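Cavthorpe Rainfall Notes: transcribed station logs

Data card, version 2

Summary

This dataset contains transcribed entries from the paper logs of 57 rain gauge stations in the Naltarance valley. The logs were kept by hand, mostly on preprinted monthly sheets, and scanned by the Cavthorpe local records office before transcription began. Each row is one daily reading. Free-text remarks from observers are kept in a separate column and have not been cleaned.

Last updated: September 24, 2026
Maintainers: Mariama Frimpong (transcription, release), Leopold Kälin (station metadata)

Contents

readings.csv – daily readings, one row per station per day
stations.csv – station names, elevation, gauge type, opening and closing dates
remarks.csv – observer remarks, keyed to readings by row_id
pages.csv – scan reference and legibility grade for each page
corrections.csv – every value changed after first entry, with old value, new value and initials

Files are UTF-8 with comma separators and a header row. Empty cells mean that nothing was written on the sheet. A dry day is recorded as 0.0 only where the observer wrote a zero or a dash. Please do not fill empty cells with zeros before computing monthly totals.

Fields in readings.csv

row_id: integer, stable between versions
station_id: matches stations.csv
obs_date: the date the gauge was read, in year-month-day order
depth_mm: depth in millimeters, one decimal place
unit_src: "mm" or "in", the unit used on the sheet
trace: 1 if the observer wrote "trace" or "tr", otherwise 0
conf: transcriber confidence, from 1 (guess) to 4 (clear)

Readings in inches were converted at 25.4 mm per inch and rounded after conversion. The original figure is kept in corrections.csv only if it was later changed. Users who need all source values in inches should go back to the scans.

Transcription

Each page was entered twice, by different people, in the Tasach entry form. Where the two entries differed, a third person looked at the scan and chose one or marked the cell unreadable. Pages graded 1 for legibility were entered once and have conf capped at 2. Most of these are carbon copies from the Moser station, where the top sheets have not been found.
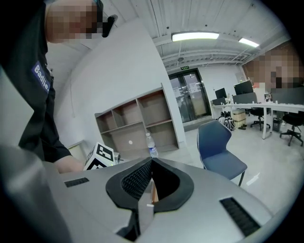
Observation time is the main source of trouble for anyone comparing stations. Most observers read the gauge in the morning and wrote the amount against the day of reading, but a few wrote it against the day before. Where the remarks or the station file make the habit clear, stations.csv carries date_rule = "prev". Dates in readings.csv have not been shifted. Apply the rule yourself if you need rain days to line up.

Known issues

Snow was melted and measured at some stations and estimated at others. The sheets rarely say which. Treat February totals above the tree line with caution.

Around 971 rows have a depth that ends in .0 or .5 in long unbroken runs. These look like rounding by the observer. They are left as written.

Multi-day totals, usually after an absence, are entered on the last day of the period. The covered days are blank. The remarks column often has "accum." or a bracket drawn down the margin – brackets are transcribed as the word BRACKET.

Station 31 was moved downhill partway through its record and kept the same number. It is split into 31a and 31b here.

Changes since version 1

Added pages.csv. Split station 31. Corrected the conversion of sheets headed "points", which had been read as millimeters. Removed duplicate pages at two stations. No row_id was reused.

Use and citation

The transcriptions may be reused with credit. The scans have their own terms, set by the records office, and are not included in this download. Cite as: Frimpong and Kälin, Cavthorpe Rainfall Notes, version 2.

Report errors with the row_id, the scan reference from pages.csv and the value you read. Reports without a scan reference take longer to check and may be held over to the next release.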